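Handheld grippers, trigger cable slack

sadivetti30 wrote:
Second pair done, McKinnon trigger handles again. The left one still drops out if the cable gets tugged. Bin and bowl are the test objects for now.
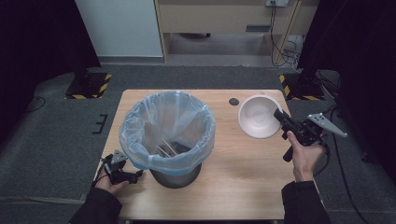
Both grippers at the table, sticks in the bottom of the bin.

mirkell wrote:
Clamp the cable at the handle. Mine has held since May.

cloline_839 wrote:
Disagree, a clamp just moves the break. Use softer wire.

sadivetti30 wrote:
Trying the clamp first, I have 19 of them.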